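Dear Noel Javier,

Warm greetings, and thank you again for the $3,050 that lets us give the Valance two-arm kit such a good long tryout! We're on the table-clearing task now, dishes and all. 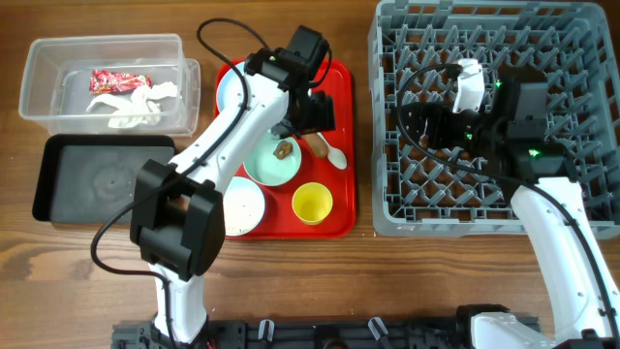 The kit over the red tray and the dish rack

Up close it's tight quarters, and I do love these wrist views.
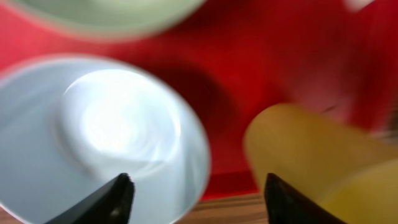
Wrist camera, at the tray

The rack is our next chapter, with 2 more trials to go before October.

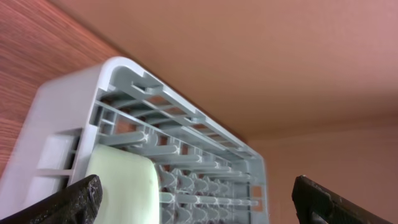 Wrist camera, at the rack

Yatziri Robles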